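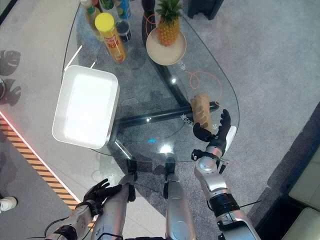 Rozália Beneš reckons I should have re-zeroed the wrist before touching anything else, and she's probably right, but I'd like to hear from anyone who's done it on a Gisero with the multi-fingered hands.

Search help topics Go

Right hand closes late after wrist swap

We had the right wrist unit changed in February (Coughlan did the fitting) and the machine was fine for months. Now the right hand closes a beat after the left. One-handed it's not so bad, it'll get its fingers round the brown loaf-shaped thing by the edge of the glass and keep hold. Two-handed is where it all goes daft. The left gets there first, pushes, and the right is still making its mind up!

What I've done so far: restarted it (twice, obviously), run the finger exercise from the service menu, swapped the hand lead for our spare. The wrist offset reads 1558 on the right and 681 on the left, and I don't know if they're even meant to match. Hours counter says 2374. I really don't want to send it back to Cisovbridge if it's something I can sort with a hex key and a cup of tea.

Also, would the cable loop on the left arm matter? Ours hangs out a fair way and I've never known if that's slack it needs or slack somebody forgot.
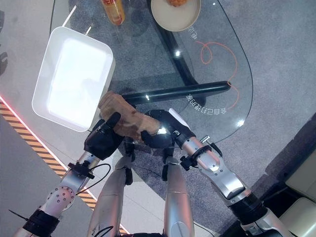
Page last changed: Fri 16 July

2 answers

Aldana Benítez
They aren't meant to match, so don't try to make them! Left and right are stored separately and the numbers only mean something next to the ones written down when the wrist was fitted. Ask Coughlan for their sheet. If the right has drifted by over 32 from what's on there, re-zero it.

How I do ours: power up with both arms hanging, hands empty, wait for the fans to settle. Service menu, right wrist, release. Turn the wrist gently by hand till the marks line up, hold it there, press store. Then do the fingers, thumb last. If you do the thumb first it gets overwritten, ask me how I know. Restart, then try the two-handed hold with something light and squashy before you go back to your normal stuff.

On the cable, leave the loop alone unless it catches. Put the arm right up and out to the side and look at the connector. If it's being tugged there you need more slack, and if it isn't you're fine. Ours looks a right mess and has never given trouble.

Zikance
had this. was the grip speed setting, someone had put right hand on slow. worth a look before you do all the above

Was this page useful? Yes No

We use cookies to remember your log-in and search settings. OK Change settings

Contact the help desk | Copyright the contributors | Back to top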